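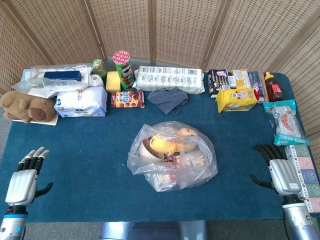 My sister read the last post and told me I was crazy to start running again in December, that everybody sane waits till spring and I'd be back on the couch in 2 weeks. Well. Still going.

Quick update then, dinner's on. Signed up for the Skerkirby 10K, it's in July so plenty of time. Or so I keep saying. The entry page says 300 places and they were going fast, I got in, no idea how fast is fast.

Training so far: out past the Zildale turnoff, around the resevoir, home. Slow. Very slow. One hill that I walk, not sorry. Knee okay. Left shoe rubbing, same spot as last year, thicker socks helped some.

Also the steps thing. Yesterday 3,663 and that was a "rest day", which I guess means mostly the stairs and the grocery store. Turned the buzzing off, couldn't stand it.

Want to try 400 meter repeats next, if teh track is open. Anyone know if they lock the gate over the holidays? Leave a comment. Ok potatoes boiling over, gotta go.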